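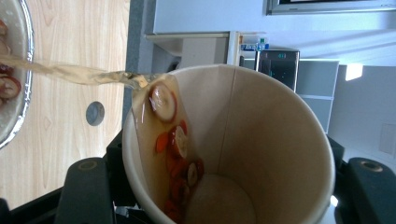 Tandadov Hand-Held Gripper Trials

The Tandadov trials were a comparison of hand-held grippers run by the Jallness workshop, finished in September 2018. Lead was Babak Ghasemi, with Milagros Mateos on cameras and Ekene Etim on controllers. Main question: which finger shape holds a thin-walled cup while something gets poured into it.

Background

Jallness had used one gripper type, the Wurkico two-finger, for all of its kitchen tasks. Fine on mugs and cans. Paper cups were the weak spot, the wall gives way under the fingers and the camera view changes as it does. Graham Hulme asked for a side by side test against the Iyamu gripper, which has wider pads and a softer spring.

Setup

Both grippers were carried by hand, no arm. Camera on the tool itself, looking down past the fingers, so a cup held close fills most of the view. Grip width logged by the controller at every step. Black fingers on both models.

Tasks

Eleven tasks in the final list. Picking up, stacking, tilting, handing over, and the pour task, in which liquid with sliced fruit goes from a metal bowl into a large paper cup held in the gripper. Fruit was kept in on purpose. Clear water was hard to see on video, and slices gave the reviewers somthing to follow. Banana was the easiest, pale against the amber liquid.

Results

1,264 runs with the Wurkico, 2,407 in total for both. Iyamu did better on paper cups, fewer dented walls. Wurkico better on anything with a handle. Camera results were mixed: the wide lens kept the bowl rim and the cup in view together, the narrow lens gave cleaner detail of the stream but lost the bowl. Mateos prefered the wide one and it was kept.

Controller notes: the older board dropped readings when the grip changed fast. Etim swapped it in August and the first 200 runs were thrown out and done over.

Criticism

Suleiman Bassey, who reviewed the report, said that the two grippers had been tested by different people for most of the pour runs, so operator skill was never separated from hardware. Ghasemi agreed in part. A repeat with swapped operators was planned, no report as yet.

See also

Iyamu gripper
Wurkico two-finger
Wrist cameras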